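Torre Dell de segunda mano para practicar: merece la pena?

Comprada en Jenkins, la tienda de reacondicionados. 13 euros el equipo, 9 de envío. Sin garantía, "para piezas o aprendizaje", decía el anuncio. Llevo desde abril con ella y la he abierto y cerrado mil veces, así que toca reseña rápida.

Para quién es: quien quiera aprender a montar y desmontar sin miedo a cargarse algo caro. Para jugar no. Para oficina tampoco, ni lo intentes.

La caja

Negra por fuera, chapa por dentro, pesada. Tumbada de lado se trabaja muy cómodo, con el panel fuera llegas a todo. Los bordes no cortan (la Brernier que tuve antes me dejó un dedo fino). Mucha rejilla, buena ventilación. El panel lateral sale fácil pero volver a encajarlo... paciencia. Segundo intento casi siempre.

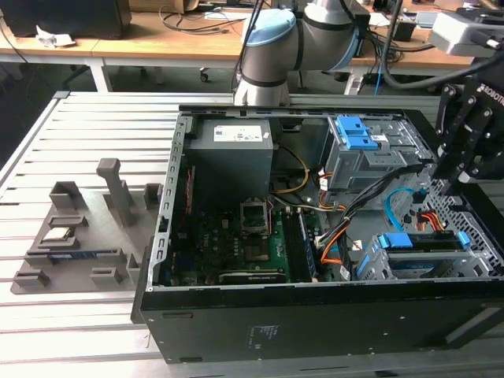
Las bahías

Lo mejor de todo, con diferencia. Pestañas azules en la jaula de las unidades: aprietas y suelta. El soporte del disco duro igual, piezas azules, destornillador casi ni lo toco. Ojalá todas las torres así. Una pestaña va algo dura, nada grave.

El cable SATA azul claro se distingue enseguida del resto y se agradece, sobre todo si estás empezando y todavía dudas de cual es cual.

La placa

Verde, DELL serigrafiado en blanco, formato suyo. Ojo con esto: si piensas reaprovechar la placa en otra caja, olvídate, los anclajes no coinciden con los de mi Mendholm y lo probé por todos lados. El zócalo de la CPU queda a la vista con el marco levantado, sitio de sobra para meter los dedos. Cuidado con los contactos. Yo practico a sacar y poner el procesador con la placa dentro de la caja y va bien.

Ranuras de memoria justo a la derecha del zócalo. Accesibles, cierran con un clic claro. La tarjeta de abajo, sin problemas.
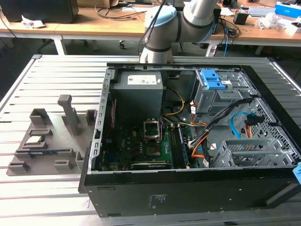
Los cables son otra historia. Un mazo gordo, negro con naranja, que cruza el interior en diagonal y se pone delante justo cuando vas a tocar algo. Los amarillos de la fuente, parecido. Acabé comprando bridas, bolsa de 200 en Skoranon, baratas, cumplen. Si no las apartas te pasas la tarde sujetando cables con el codo.

La fuente es una caja gris sin gracia. No la he abierto ni pienso. Ruido normal.

El disco

Venía sin él. Le puse un Western Digital de 3,5 que tenía en un cajón. Entra en su bandeja y listo. Lo único, acordarse de orientar bien los conectores antes de empujar, yo la primera vez lo puse al reves y claro. Consejo: prepara un soporte con huecos para ir dejando memoria y procesador mientras trabajas. Lo noté muchísimo, antes lo perdía todo por la mesa.

Lo bueno: precio, pestañas azules, espacio para las manos.
Lo malo: cables, placa propietaria, peso, panel lateral cabezón.

Nota: notable para aprender, suspenso para lo demás. Repetiría por ese precio, por el doble me lo pensaba.

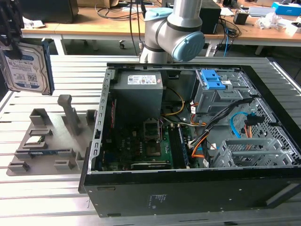 Skoranon_fan: Coincido en lo de los cables, yo los sujeté con velcro y mejor que las bridas, porque lo abres y cierras cuando quieras. Una duda, la fuente usa conector estándar o también es rara? Quiero cambiarla antes del lunes y no me fío de pedirla a ciegas.

Pues ni idea, no la he cambiado. Mira la etiqueta blanca que lleva encima y compara antes de pedir. Lo del velcro me lo apunto.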